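Opinion > Work > On the floor

The sorting bench used to be the worst job at Drikholm and everybody wanted it gone. Now it is going and I find I'm in a bad mood about it. Trying to work out why, in a lunch break and a bit, so forgive the state of this.

Some background. We take in what the canteens and offices throw out. Cups, foil, paper, card. It gets tipped, it gets picked over by hand, it goes in the right bin. I did four years on the bench before I moved to the office side. Gloves, apron, bad radio. You stood next to the same person for a whole shift and by spring you knew their divorce in detail.

Then Fostis came in with two-armed units, one per table. Nine of them by February. The pitch was that the arms do the dull reach-and-grab and the people move up to something better. I've heard worse pitches. Nobody sane defends picking other people's lunch out of a tray for a living. My shoulder still clicks.

But moved up to what? That is the bit I keep asking in meetings and getting slides back.

What actual people do now is mind the arms. One minder, three tables. You watch. When an arm gets muddled you press a thing, clear the table, press the thing again. Decha Rungrueang has done it since the start and is the best we have. He told me the old job wore out his hands and this one wears out his patience, and he isn't sure which he'd rather have back at 60. He walks a lot more. Talks a lot less. Three tables is far enough apart that you can't chat to the next minder without shouting, and shouting gets you a word from Budska, the agency, who do the rotas.
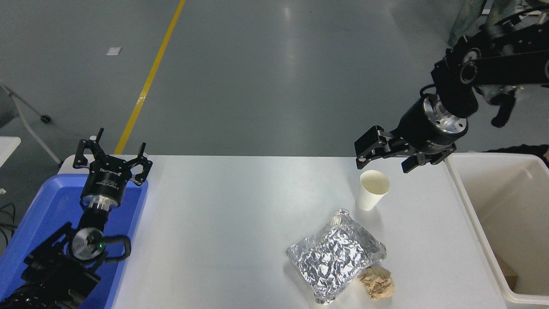
I don't think the machines are bad at it, by the way. People want me to say they're rubbish. They're slow on soft stuff, and foil gives them grief one week and none the next, depending on which update we've had. They get there. Management is fond of a figure, 706 items a shift per table, and I've no reason to doubt it. What the figure leaves out is the bench itself. Fifteen people in a row teaching each other. A new starter learned which paper was greasy by somebody's elbow in their ribs. Now a new starter gets a tablet and a login and half a morning.

And the knowledge goes one way. Eusebio Muñoz spent weeks showing the Fostis engineers how he does it - how you take a cup by the rim so the dregs don't go down your sleeve, how you lift foil by the fold. Every bit of that is in the system now in some form. He got a voucher. His grade didn't change. I asked for it in writing why not and was told that training the equipment was "within the scope of duties", which it wasn't, I've read his contract, it says sorting.

So here's my view for what its worth. Keep the arms. Put a person per pair of tables and let the tables face each other so the minders can talk. Pay the ones who taught it, properly and backdated. And bring back a bench, a short one, two hours a day, so somebody in the building still knows the stuff by hand. Bunnag, the other depot, kept theirs and the last time I was over there the place had some noise in it. Proper noise, voices.

I'll be told it costs money. It does. The minders' pay went up by 74 pence an hour when the job title changed, and that was called an investment in people in the newsletter, with a cake. There were a good few faces missing from that cake. Some left happily, some took the offer, a couple I never got a straght answer about.

I'm raising all this again at the next floor meeting, half six in the morning in the loading bay. Decha says he'll come if somebody covers his tables.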